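Section 3 – Sorting the block set and getting it ready

Do this before the first build. Takes 30 minutes, less if two of you are at it.

You need: the Coltska block set, one deep bin, a flat table, a dry cloth, the chart from the lid.

1. Clear the table. Wipe it down, let it dry.
2. Put the bin on the table, long side toward you. Not hanging over the edge.
3. Open the bags over the bin and tip the blocks in low. Dropped from high up they chip at the corners.
4. Spread them out a bit with your hand. No need to be neat yet.

Note: older sets came with a Zorkeck liner. If yours has one, lay it in before step 3. Newer sets dont have it.

CAUTION: Bare metal bins can have sharp rims. Run the cloth along the edge first – if it snags, tape the rim.
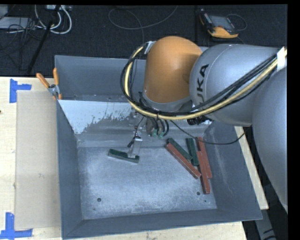 Sorting is by color first, then length. Start with whatever lies by itself and leave the crossed ones for last, they shift when you pull from underneath. With a pile like the one in the gray bin, take the dark green block off on its own first, then the green one resting on the end of a reddish-brown one, then the rest. Green to the left, reddish-brown to the right.

5. Lift each block by the middle. One at a time.
6. Check both ends for splits or rough spots. Bad ones go aside, see Section 31.
7. Line up each color on the table, ends flush against a ruler or straight edge.
8. Match lengths to the chart. Anything off goes with the bad ones.
9. Put the good blocks back in the bin, all pointing the same way, green first.

Note: blocks stored in a cold garage need 45 minutes indoors before you check lenghts.

CAUTION: Do not stack blocks above the rim. They slide off when the bin is moved.

Missing pieces – write to Brian Kombo at the Coltska parts desk with the set number off the lid.

Next: Section 4, First build.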